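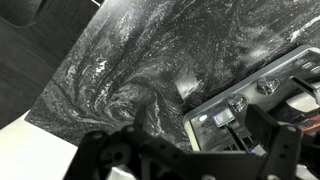

## Sellado de encimeras: notas de mantenimiento

Sáb 6 de octubre

Llevo un tiempo ordenando lo que tenía disperso sobre selladores para piedra de cocina. La documentación de los fabricantes mezcla tres materiales con comportamientos distintos (granito, mármol y cuarcita) y suele dar un único intervalo de aplicación para todos. En la práctica ese intervalo depende de la absorción, y la absorción se puede medir en casa con bastante poco.

### Prueba de la gota

Se deposita una gota de agua sobre la superficie limpia y se cubre con un vaso para limitar la evaporación. Se anota el tiempo hasta que aparece una mancha oscura en el contorno. Conviene repetir en varios puntos: junto al fregadero, junto a la placa y en una zona de poco uso. En piedras muy oscuras el cambio de tono apenas se aprecia y hay que mirar con luz rasante.

Mi criterio:

- Oscurecimiento en menos de 7 minutos: sellar.
- Entre 7 minutos y media hora: repetir la prueba al mes siguiente.
- Sin cambio pasada la media hora: no aplicar nada.

El último punto es el que más se incumple. Un impregnador aplicado sobre una piedra que no absorbe se queda en superficie, polimeriza y deja un velo grasiento que después se atribuye al producto o a la cal.

### Pulido y sellado son cosas separadas

El brillo de una superficie pulida procede del abrasivo, no del sellador. Un impregnador penetra en el poro y no debería modificar el reflejo. Si lo modifica, hay residuo. Los productos «abrillantadores» de supermercado suelen ser ceras o siliconas - cierran el poro por arriba, dificultan el sellado posterior y hay que retirarlos con disolvente antes de hacer la prueba, o el resultado no sirve.

El ataque ácido tampoco se evita sellando. El limón sobre mármol deja una marca mate porque disuelve el carbonato, y el impregnador no interviene en esa reacción. Para recuperar la zona hace falta repulir.

### Consumo y aplicación

He usado dos productos en los últimos años: el Utier en base disolvente y el Brastix en base agua. Del primero compré el envase de 1000 ml, del que todavía me queda más de la mitad. El segundo huele menos y se retira peor si se pasa el tiempo de espera.

1. Limpiar con jabón neutro y dejar secar una noche.
2. Extender una capa fina con paño de microfibra, por tramos.
3. Esperar lo que indique la etiqueta, sin dejar que seque.
4. Retirar todo el sobrante con un paño seco y cambiarlo en cuanto se cargue.
5. No mojar hasta el día siguiente.

Alper Tekin, con quien comparto la hoja de cálculo de las pruebas, prefiere dos capas separadas por una hora. Yo no he encontrado diferencia en el tiempo de absorción. La hoja tiene casi 576 filas y necesita una limpieza: hay entradas sin tipo de piedra y otras con el tiempo en segundos.

### Pendiente

- Repetir la serie con aceite de oliva en lugar de agua. La tensión superficial es menor y la penetración va por otro lado.
- Pedir a Pliriler la ficha técnica completa de su impregnador. La que está en la web no indica el contenido en sólidos.
- Comprobar si el limpiador alcalino de Brzozowska acorta la vida del sellado. Sospecho que sí, pero solo tengo dos mediciones.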